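3.2 Cup color and the reported strength of tea

The second part of the study was done in the canteen of the Pernside school, where 172 adults tasted the same black tea from cups of different color. Each person received four cups, one after another, and gave a mark for strength and for bitterness. The order was changed for every person, as proposed in the earlier work of Lappalainen. We removed 16 answer sheets which were not complete.

Dark cups received higher marks for strength, but the marks for bitterness were almost equal. We expected the opposite - in the Dellevitz survey it was bitterness that changed with color.
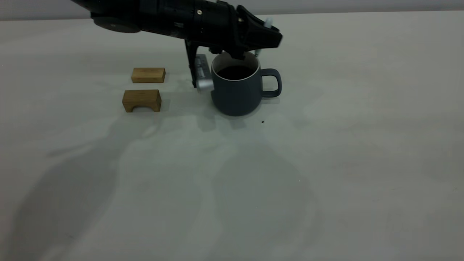
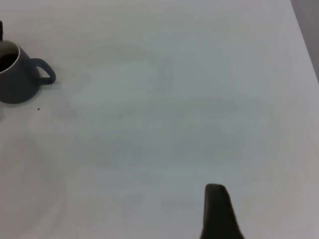
Figure 4. Dark slate-gray mug, in both views.

The shape of the cup can also have an influence, and we did not control it fully. A cup with a narrow rim keeps the smell closer to the nose, and some tasters may take this for strength. Noémi Tóth repeated the test in September with cups of one shape only, and her results are given in Section 3.3.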